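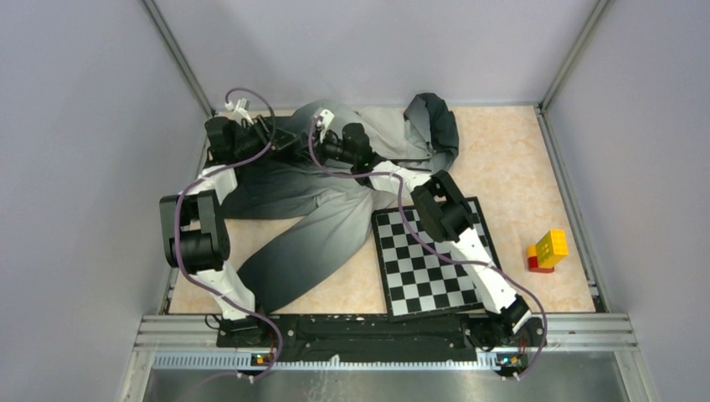

Saturday, after Woltden away

Lost 3-2. Played the full match at left back, first complete one since the hamstring. No tightness at the time, slight pull on stairs this evening. Will note it for the physio on the form.

Their second goal was mine. Right winger came inside, I followed him four or five yards too far, and the overlap was free. Same error as the Prellow match. The cue is the winger's first touch: if it goes inside, pass him to the midfielder and hold the line. I held correctly on most of the others, but one is enough at this level.

Xinyi Luo moved to the back three for the last part of the second half and the spacing improved. I had a shorter recovery run and could press higher. We scored from that shape, a low cross from my side, finished at the near post in the 47th minute of my watch's second-half timer, so deep in stoppage. Too late to matter.

Crossing: mostly overhit early on. Ground was firm and the ball ran. Dropped the plant foot slightly farther back after the break and the flight came down. Keep that.

Drank less than planned. Ate on the bus, rice and eggs, then again at home. Weight normal.

Nuvdale next, at home. They play two up front and go long to the taller one. Deng will probably want me tucked in for second balls, so extra heading work in midweek, short sets, nothing at full sprint until the leg settles.

Boots: left stud plate cracked near the toe. Use the old pair for training.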